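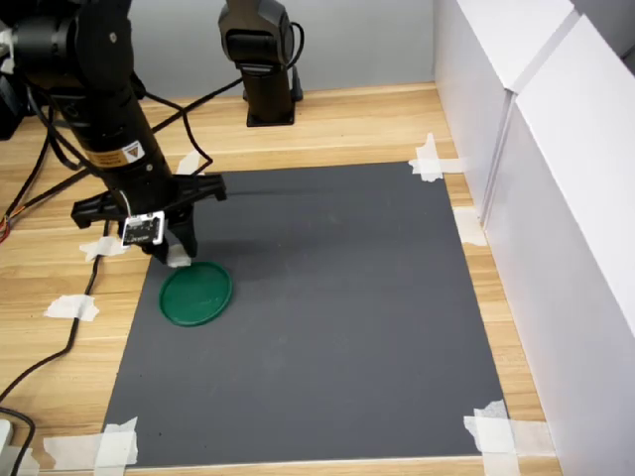

1/ Variable stars, a thread for anybody who has ever looked up and wondered if that one was always so bright

2/ I've been meaning to write this since November, when our little group in Skirham finally had a run of clear nights and I got hooked all over again. Get yourself a cup of something warm, I do go on a bit!

3/ So, a lot of stars change brightness. Some do it because two stars are circling each other and one slides in front of the other, so the light dips and then comes back. Algol in Perseus is the famous one, and it dims every 2 days and 20-odd hours, regular as a bus (more regular than ours).

4/ Others swell and shrink all by themselves. Mira, over in Cetus, takes the better part of a year to go from easy to see to completely gone unless you have a telescope, and then back it comes. The first time I caught it on the way up I woke my husband to tell him. He was very nice about it.

5/ You don't need fancy gear for this. You pick your star, you find two neighbors whose brightness is already known, one a bit brighter and one a bit fainter, and you guess where yours falls in between. Write it down with the time. Your first guesses will be awful and that's fine, mine were all over the place.

6/ Katalin Bárány, who got me started at the Trilport star party, has 62 notebooks of these. She let me leaf through one from her student days and there was a pressed leaf in it, and a very cross note about fog.

7/ A small tip for Algol - look up the time of the next minimum before you go out, and start a couple of hours early. The whole dip takes close to ten hours, so you can pop in and out of the house, have your supper, and check it again between the dishes.

8/ And please give your eyes a good twenty minutes in the dark first. I still forget, and then I stand there grumbling at a perfectly good sky.

9/ Tonight I'm trying Delta Cephei from the back step, if the clouds over the ridge behave. Will post my estimate in the replies, so come and tell me yours!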